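Visit to the Zallton open house, 03/02/2021

I went to Zallton with two colleagues from Plistitura, because we are going to furnish our own break room in June and somebody told us they have good ideas for small spaces. The building is easy to miss. You pass a tire shop, then a yellow gate, and the entrance is on the back side. I walked past it 2 times.

Aslak Viklund received us at the door. He gave each visitor a paper badge and a pair of blue covers for the shoes. He speaks fast and walks even faster, so my notes from the first part are poor. I know that we saw the office floor, the small library and a storage room with 15 shelves, all labeled by hand. The labels I liked very much.

The coffee corner was smaller than I expected. They have a machine by Birier, quite old, and it makes a good strong coffee. Next to it hangs a list where people write what they took, and at the end of the month everybody pays. I asked if this works with 100 people in the house. Aslak said it works on most months – in December it never works.

After the coffee we went upstairs to the workshop. It is one long room and people both work and eat there. At Plistitura this would be forbidden, but I understand them, the kitchen has only 9 chairs. My colleague Patrício asked many questions about the furniture, and I wrote down the answers for him.

What interested us most was the low dark gray table. It is like a box, with a smooth top and slats on the side with black gaps between them. We have looked for something like this for a long time. In the catalogs the side is always closed, and it looks heavy. With slats it is still a solid piece, but it does not look so much like a block. 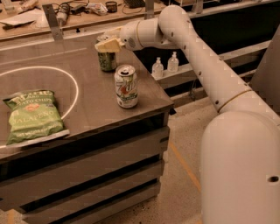
The top has a thin white circle on it, and I forgot to ask what it is for. Jalapeño chips would not be my choice before lunch, but with a cold 7UP I can imagine it. The long workbench behind has a light wooden surface, and I prefer this color for our room. It was full of cables, paper and other small things, the same as our benches at home, so I felt comfortable there.

Patrício wanted to know if the gray table can be ordered with wheels. Aslak promised to send us the address of the maker. I have not received it yet, I will write to him again next week.

We finished in the yard, where there was soup for the visitors. It was too salty, but the bread was excellent. If you go, take the bus and not the car – the parking is only for the tire shop, and they do check.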